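3/18/24

Notes from the Halau open day, with the kitchen tips I brought home

I went to the open day at Halau mainly for the robot kitchen. Trulton had the ground floor, with four worktops set up as ordinary kitchens and a robot arm at each one doing household jobs: moving pans, setting out boards, wiping down, putting things back in cupboards. Visitors went round in groups of eight and each stop lasted long enough to ask questions.

I've kept this page for household tips for a good while and I wasn't expecting to get one out of the visit. I came back with two sheets of notes. A machine that has to be told where everything goes shows up all the things a person does without thinking, and most of what the staff had done to make the kitchens work for the arm would do just as well in mine.

The first thing they told us was that the arm is slow when the worktop is crowded. Before each run they cleared everything that wasn't wanted for that job, and they kept a strip of bare worktop along the front the width of a hand. I've done the same at home. The kettle and toaster went to the back, the fruit bowl went to the table, and the front strip stays clear. It is much easier to put down a hot tray in a hurry, though you'll still want a trivet or a folded cloth ready on it.

The second was about landing places. Every heavy item had one spot it went to when it came off the hob or out of the cupboard, and the spot was chosen before the item was picked up. I used to lift a full pan and then look for somewhere to put it. Now I look first.
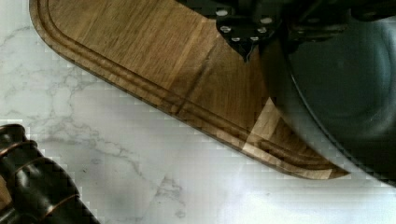 **Boards, pans and stone worktops**

A big wooden board with a juice groove is worth having if you carve meat or cut up tomatoes and melon. The groove only works if the board is level, so check yours by pouring a spoonful of water into it and watching which way it runs. If it all goes to one corner, the worktop is out or the board has warped. A slight warp can often be improved by wetting the hollow side, laying that side down on a damp towel overnight and then drying the board on its edge.

To clean the groove, use an old toothbrush and a little washing-up liquid, then rinse and wipe straight away. Don't leave a board soaking. For stains, sprinkle coarse salt along the groove, rub with half a lemon, leave it for six minutes and rinse. Oil the board when it starts to look pale and dry. I use food-grade mineral oil, put on with a cloth along the grain, left overnight and wiped off in the morning.

Don't stand a pan straight off the hob on a board. It leaves a ring that has to be sanded out. A cooled pan is fine, but keep the base clean, as grit on the bottom of a heavy pan will mark wood and stone alike.

Marble needs more looking after than wood. Lemon juice, vinegar, wine and tomato will all dull the polish if they sit, so wipe them up at once with a damp cloth and then dry. Don't use the lemon and salt method on a board while it is lying on marble. Take it to the sink. For everyday cleaning a drop of mild washing-up liquid in warm water is enough. Cream cleaners scratch, and so does anything with vinegar in it harm the surface, whatever the old books say.

Always lift a board on marble and never drag it. A damp cloth underneath stops it sliding while you cut. Take the cloth away afterwards or it will leave a damp patch on the stone and the board will stay wet underneath.

**Picking up and putting down**

I asked one of the Trulton staff what the arm found hardest and the answer was anything shiny or very dark. Glossy pans and polished steel reflect the lights, and the camera has trouble finding the rim. They had moved the lamps so that they shone from the side. I've had a similar trouble with the lamp over my own worktop, which shines back at me off the knife blade. Turning it towards the wall made a big difference and cost nothing.

They also had us try lifting a pan with a pair of long tongs, to show how hard it is to hold a weight from one side. It tips towards the heavy end. The same goes for a long-handled pan at home. When it's full, hold the handle close to the pan with a dry cloth and use the helper handle as well if there is one. If there isn't, ladle some out first.

**The cupboard order**

The cupboards at the open day were packed by use, with the things wanted most often between hip and shoulder height. Heavy pans were on the lowest shelf, one deep. No pan was stacked on another without something between them, and they used squares of felt. I cut mine from an old blanket. Kitchen paper does the job but slides about.

One kitchen had outlines marked on the shelves in tape so that each item went back to the same spot. I thought this was going too far, but I've tried it on the shelf where I keep the lids and it's still tidy. Masking tape comes off painted shelves cleanly if you change it before it goes brittle. Old tape can be warmed with a hairdryer and peeled slowly.

**Wiping down**

Trulton's arm wiped in straight overlapping lines, back to front, and finished at the edge with a cloth held below to catch the crumbs. It took six minutes to do a worktop I could do in one. It did get right into the back corner though - I looked - and I can't say I always do. Going back to front in lines uses less water and you don't push crumbs behind the bread bin.

Fold the cloth in half and in half again and you have eight clean faces to work with, counting the inside ones as you refold it. Turn to a new face when one gets dirty and you won't need to rinse until the end.

**The rest of the visit**

Van Rooij had a stand upstairs with small motorised turntables for corner cupboards. They ran quietly but I couldn't see the advantage over the sort you push by hand. Skiko showed a jar opener that grips the lid and turns it. It managed the jam jars well and needed a second go on a wide pickle jar. For a tight lid at home, a rubber glove still works, or run the lid under the hot tap for a short while and dry it before you grip.

If you're thinking of going, Halau are holding another open day in April. Wear flat shoes, as the floor is polished concrete and there's hardly anywhere to sit. The café takes cards only. The robot kitchen had the longest queue by the middle of the morning, so go there first and do the upstairs stands afterwards.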